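Godano Bench: planning and perception software for small tabletop arms
By Narnano 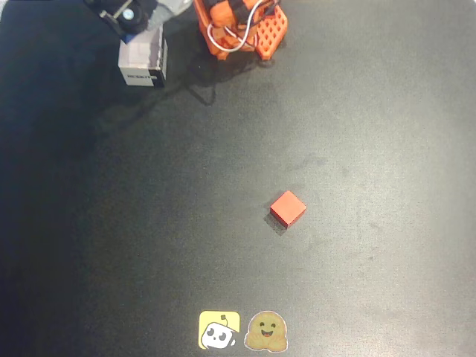
Software / Motion & Perception

If you have ever spent a whole evening trying to get a small arm to pick up one small cube, Godano Bench was written with you in mind! It takes the feed from an overhead camera, works out where the object is and which way it is turned, and plans a reach that keeps clear of whatever else is on the table – including a second arm, if you have one.

We started with the plain case, a single red-orange cube on a dark tabletop, because it is the one almost everybody tries first and it is harder than it looks. A cube that sits at an angle needs the wrist turned to match its sides, and its shadow can pull the detected center over by just enough to spoil the grasp. Bench separates the shadow from the object before it fits the outline, and it shows you both on screen, so you can see what it decided and nudge the settings if you disagree (you will sometimes, and that's fine). Scuffs and smudges on the table are handled with a background snapshot you take once, before you put anything down. Stickers can stay where they are, too.

Working with two arms

Each arm gets its own base position, its own joint limits and its own keep-out zone, and the two don't have to be the same make or shape. The planner checks both together at every step. If the paths would cross, one arm waits, and you choose which. Loose cables are the thing people forget, so we added a cable margin you can draw by hand over the camera view – a quick loop with the mouse is plenty.

What you get

Bench desktop app, with live camera view and plan preview
Calibration wizard, 20 poses per arm
Python library, with the same calls the app uses
446 recorded practice reaches to replay without any hardware
Ondarum log viewer, for stepping back through a run
45 days of email help

What you need

A USB camera looking down at the table, a Linux or Windows computer, and at least one arm with position feedback on every joint. The driver page lists what we support today. If yours isn't there, the Gebru adapter template is a good place to begin, and Xiuying Jiang on our driver team is happy to look over a first attempt.

Price

Single bench license: 1,745, paid once, updates included for the life of the version. Classroom pricing is on request – write to Chunhua Lu in our sales office and mention how many benches you run.

New builds go up on Tuesday. Release notes are in the Downloads tab.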